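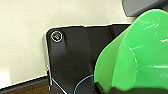
Slide 1. Wall clearance and fixings in the Jotville rooms. The survey covered 2,135 fittings and freestanding items, of which 800 stand directly against a painted wall. Those 800 produce most of the repair tickets. On the slide, take the screw near the rounded corner of the black panel first. It sits close to both the top edge and the left edge, and it has a bright ring round it, so it can be found without a flashlight. Then point out the cream wall behind. Pale paint shows every rub mark, and a dark panel in front of it is the combination we get the most calls about.

Slide 2. Method. Sumeya Gebremichael and Tolera Tufa did the rooms in January. Each item was checked at its top corners, then along the side edges, then at floor level. Fixings were logged as flush, raised or missing. A raised fixing is anything a fingernail catches on. Pause here - the Lullstead group used a different definition last year and someone will ask.

Slide 3. Results by fixing type. Raised screws were the largest class. Most were within a hand's width of a corner, where people take hold to shift the item. Do not read out the table. Say that the Tilahun building follows the same pattern and move on.

Slide 4. Edges. Bright metal trim dents before it scratches. Black satin finishes show skin grease under side light and very little under overhead light, so inspect with the lamp held low. Yuk-lan Su has the lamp if anyone wants to try it afterward.

Slide 5. Cost. The annual budget for touch-up paint and replacement screws is $2,000. Presness quoted for felt spacers on all items against walls. The quote excludes fitting. Gavin Pollock can answer on labor.

Slide 6. Requests. Two changes to the checklist: add a line for corner fixings, and record wall color next to item color. Sumaiya Sheikh will send the revised sheet after the meeting. Questions - if time is short, take the ones on spacers and leave paint matching for email.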